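Opinion: a method should be judged by its worst views

The result circulated by the Clestinix group in October deserves a careful reading, and a more reserved one than it has received so far. The group trained a single policy on 1108 demonstrations of ordinary office tasks and reported a clear gain when a wrist camera was used together with a head camera. We accept the gain. Our concern is with how it is being explained.

Hiba Masri and Florin Chiriac have argued that the second camera simply adds information. That is true of a tidy bench. Inside furniture, a wrist view may be filled largely by the robot's own hardware, and the head view may show a door while telling the policy little about the corner behind it. A method that averages the two will do well in easy moments and poorly in hard ones - and the published score does not separate them.

Our own position is that results should be reported by view as well as by task. Ecaterina Toma's review of 45 trials at Pidolix did so, and it took one Friday to prepare. The cost is small. A reader who is told only the overall rate cannot judge whether the method would serve in a different office.

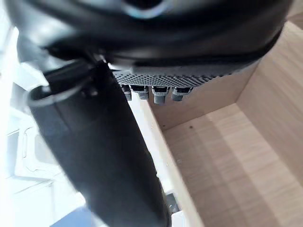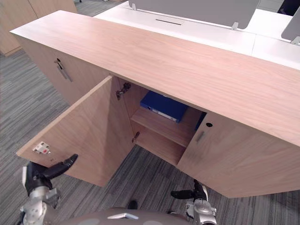 Wrist view (first) and head view (second), from the same session of cabinet work.

We would ask authors to publish both views for every failed trial.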